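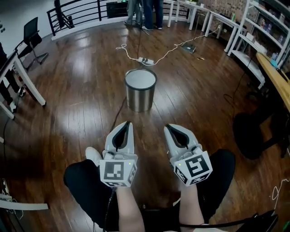

Ticket: left gripper pose flips when only one face of the cube is in view
Project: Cabrera
Component: Orkex tracker (head camera), Paditz calibration
Status: Open, workaround in place
Priority: High
Opened: February

Summary
The left gripper's pose mirrors itself for a few frames at a time while the right one stays rock solid. In the Drakska viewer the left tool appears to snap over backwards and then snap back. It happens most when the cube is fairly square-on to the head camera and the hands are low. Position stays within a couple of centimetres the whole time, it's only the rotation that goes mad.

Steps to reproduce
1. Start Orkex with the default two-cube profile.
2. Sit down, hold both grippers out in front and tip the jaws toward the floor.
3. Turn the left cube until the front marker is the only one Orkex is using.
4. Hold still, then move slowly forward and back.
5. Watch the left rotation trace in Drakska.

Expected: smooth trace.
Got: square-looking jumps, always between the same two orientations.

Versions
Orkex nightly, Paditz stable, Drakska whatever ships with the nightly. Let me know if you need the exact builds, I've kept both installs.

Update 1
First guess was time sync, so I started there. We had something like this last year where the head stream and the gripper streams drifted apart and everything looked haunted. Checked the offsets in Drakska and they're lovely. Added a fake 100 ms delay to the left stream just to see what a real sync problem would look like on this recording, and it looks nothing like ours – the trace slides sideways and stays smooth. Removed the delay. Sync is off the list.

Update 2
Swapped the marker sets in the profile so that the left cube used the right cube's IDs, and moved the cubes over to match. The fault stayed on the left. So it isn't a bad print. Also re-ran the Paditz intrinsics for the head camera. Reprojection error came down a little, flips unchanged.

I did find out that Paditz will happily load an old intrinsics file if the new one fails to parse, with one line in the log and nothing on screen. Filed separately, but please keep an eye out for it, I lost most of a morning to that.

Update 3
Got it, I think! And it's a nice one. A single flat square seen from far enough away has two orientations that explain its corners almost equally well. Orkex works out both, picks the one with the lower error and throws the other away. When the two errors are nearly tied, a bit of noise in one corner is enough to change the winner. The right hand tends to be held tilted outward, so Orkex gets the front marker and another face as well, and with two faces there is only one sensible answer. The left hand gets one face, and so we get a coin toss every frame.

I turned on the candidate dump (debug.candidates in the Orkex config, needs a restart) and the rejected orientation is the one we see in the flips, every time. Very satisfying plot.

Baseline run on the test recording: 1,553 flipped frames on the left, none on the right.

Update 4
Tried the cheap fix, which is to keep both candidates and choose the one closer to the previous frame's rotation. Flipped frames went down to 1,062. A real improvement, but less than I'd hoped for. The ones left over come in long runs. If the tracker loses the cube behind a forearm or a cable and picks it up again on the wrong candidate, the "stay close to last frame" rule then keeps it wrong with great enthusiasm until a second face turns up.

So the rule works, it just needs a better starting point. Ideas so far:
a) Hold off on publishing a rotation after a dropout until the ratio between the two errors is clear enough.
b) Use the gripper's own camera. It's looking at the same room, and its rotation estimate doesn't care about the cube at all.
c) Smooth everything. Please no, we'd just get slow flips.

Update 5
Went with (b), with (a) as a fallback. The gripper camera picture is so wide that there's heaps to hang on to even when the tool is pointing somewhere silly.

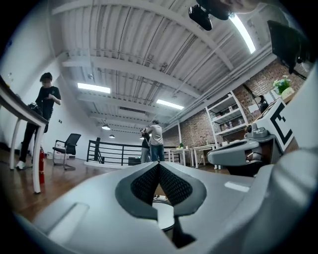

The ceiling does most of the work. Beams and light fittings give long straight edges once Paditz has undistorted them, and they stay put while people walk about underneath. I mask out the lower half where the housing and the grip pad sit, as features on the tool itself move with the camera and make the solver believe it's standing still. The mask is one polygon per gripper in the profile. Don't reuse a mask between left and right.

People and the swivel chairs were a worry, but the outlier step drops them well enough. Reflections on the floor are a different matter. They shift as the camera shifts and a few sneak through, so I've set a lower weight for anything under the horizon line.

Then at every cube detection Orkex asks which of the two candidates agrees with the gripper camera's rotation since the last trusted pose. The two candidates are usually far apart, so even a sloppy estimate picks the right one.

Result on the same recording: 6 flipped frames. Six! All in one spot, where the gripper turns quickly and the wide picture blurs. With (a) switched on as well, those frames get marked as "no rotation" and nothing wrong goes downstream.

To apply the workaround
- Pull the pose-tiebreak branch of Orkex.
- In the profile set tiebreak to wrist and hold_on_dropout to true.
- Re-run Paditz for the gripper cameras with the fisheye model. The pinhole model will run without complaint and give you rubbish at the edges.
- Check the mask overlay in Drakska before recording.
- Old recordings can be reprocessed as long as both gripper streams were saved.

Still open
- Startup. If the very first detection is a single face there's no trusted pose to compare with. For now, roll each wrist outward at the start of a recording until the Drakska panel shows two faces per cube.
- CPU load is up on the small machine. Haven't profiled it yet.
- Would love somebody to try this in a room with a plain ceiling. Ours is generous and I don't know how much the method leans on it.
- Default value for the error ratio in (a). I'm using whatever looked good on one recording, and that needs a proper sweep before we merge.

Leaving the ticket open until the sweep is done. Candidate plots and both profiles are in the Cabrera share under tiebreak.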